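Marking Out a Shared Work Table with Paper and Tape
2 min read
November | Trirner project group

1. Purpose

The Trirner project needed a table covering that would show where small items belong, protect the tabletop, and come off without leaving residue. Printed mats were ruled out on cost. The group chose brown kraft paper with a grid of dark blue painter's tape laid over it. This report covers the layout, the wear found on the surface, and the changes proposed for the next version.

2. Layout

The covered length is 2,000 mm. Paper came from a Flulgate roll and was pulled flat by hand from one end. Tape went down next, long lines first and cross lines second. Each line was started at the far side and run toward the person laying it. No straightedge was used, and the long lines drift out of parallel as a result. Cells are therefore closer to trapezoids than rectangles. Laying the tape took 20 minutes.

A cell only has to be larger than the item placed in it. The shallow white tray fits within a single cell with space left on the paper beside it, so the slant of the lines was accepted.

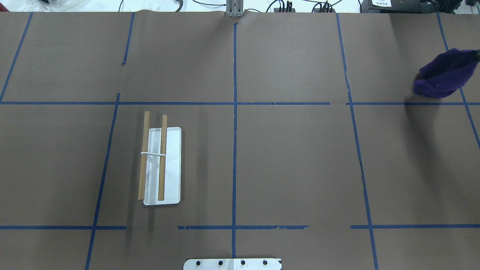 3. Items Used on the Surface

The table is used for light items: a tray, thin wooden sticks, a fabric bag, flat white plates. They load the paper differently. A tray slides and its rim can rub. Sticks roll if set down across a crease. A bag has no fixed footprint and settles wider than it looks when held by the top, so it should be given a cell to itself. The purple bag was assigned open paper away from the base plate and its dowels. 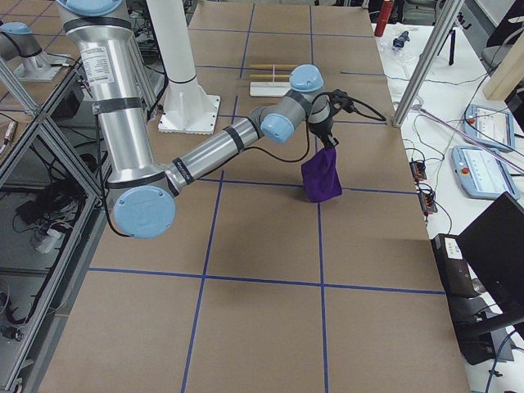 Plates fixed with screws are a separate case. Paper has to be cut around them, and the cut edge is where tearing is most likely to start. The Velau guide sheet, which the group followed for the first layout, has no instructions for cutouts. We recommend taping all four sides of the opening before any items are placed.

4. Wear

The covering was checked after seven days of use. Creases and dark scuff marks were present on the paper. The scuffs do not hide the tape lines, and the grid can still be read from the side of the table. Tape fared less evenly. Where a line is made of several short pieces, the ends are ragged and the joints either gap or overlap. Oberholzer tape in a wider roll was considered and set aside, as it would reduce the usable area of the smaller cells at the far end.
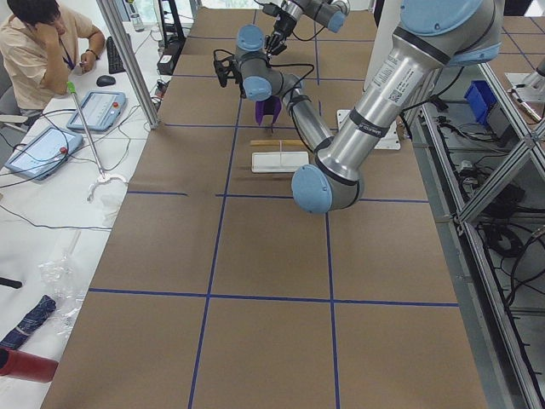

Boglárka Vida, commenting on the draft, wrote that the scuffs matter less than the joints, and that a line should be pulled in one length even if some tape is wasted. She also asked for the cells to be labeled along one edge, so that a position can be written down without a sketch.

5. Changes for the Next Version

Both points are adopted. Long lines will be laid in one piece against a straightedge. Letters will run along one side of the table and numbers along the adjoining side, written on the tape in paint marker. Paper will be replaced when a crease stops a tray from sitting flat. The spare roll is to be stored upright under the table.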